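Shared toy bin

A shared toy bin is a large open container of toys kept for general use in a waiting room, library, playgroup or similar public place. The toys belong to the place and go back in the bin after play. The term is also used loosely for the small lending schemes that grew out of such bins, in which families may take items home.

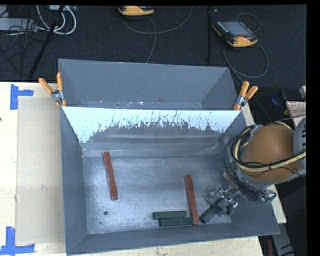
Supporters credit the shared bin with teaching children to share, cutting household waste and bringing neighbours together. The evidence for these claims is thin. Most of it comes from newsletters and grant reports written by the people running the schemes, and very little of it compares families who use a bin with families who do not.

Origins

Several places claim to have had the first shared bin. The claim most often repeated belongs to Surum, where a reading room is said to have put out a tea chest of wooden toys for the children of borrowers. The earliest account was written long after the event and gives no source. A rival claim from Lumbao rests on a single line in a parish account book, "for the repair of the children's box", which could refer to almost anything, including a collection box.

It is more likely that the practice has no single starting point. Places where adults had to wait with children kept toys to hand, and a box was the obvious way to keep them.

Contents

Building blocks are the usual stock. They survive rough handling, have no batteries, and remain useful when a few go missing. Jigsaws and board games do badly for the opposite reason. Soft toys are often left out because they are hard to wash, although many bins acquire them anyway through donations.

Some guides recommend a fixed ratio of building toys to pretend-play toys. No two guides give the same ratio, and none explains how its figure was reached.

Effects on play

The best known study is the Handeo survey, which put questions to 30 families at 5 sites and reported that children who used a shared bin were "more willing to take turns". Parents were asked to judge their own children, and were told beforehand what the survey hoped to find. There was no comparison group. The result has nevertheless been quoted in leaflets as though it settled the matter.

A later observation at one of the same sites found that disputes over toys were common and that adults usually ended them. This finding is quoted much less often.

Waste and cost

The lending network Premudus has stated that its members kept 2,103 toys out of landfill in a single year. The figure is the number of loans recorded. It assumes that every loan replaced a purchase, and that every toy not bought would otherwise have been thrown away. A toy borrowed four times is counted as four toys. The network's own notes put its total stock at 500 items, many of them bought new.

Savings to families are equally uncertain. A child who enjoys a borrowed toy may well ask for one to keep.

Hygiene

Warnings that shared bins spread illness deserve the same caution as the praise. Colds and stomach bugs pass easily between small children who are in a room together, with or without toys, and it is hard to pin a given infection on the bin. Washing hard toys in warm soapy water is sensible and cheap. Special sprays sold for the purpose tend to be advertised with laboratory results that say little about a busy waiting room.

Decline and revival

Press reports describe the shared bin as both dying out and making a comeback, sometimes in the same year. No register of bins exists in any of the places named above, so neither trend can be checked.

See also: Toy library; Building block; Waiting room

This page was last edited on June 13, 2021.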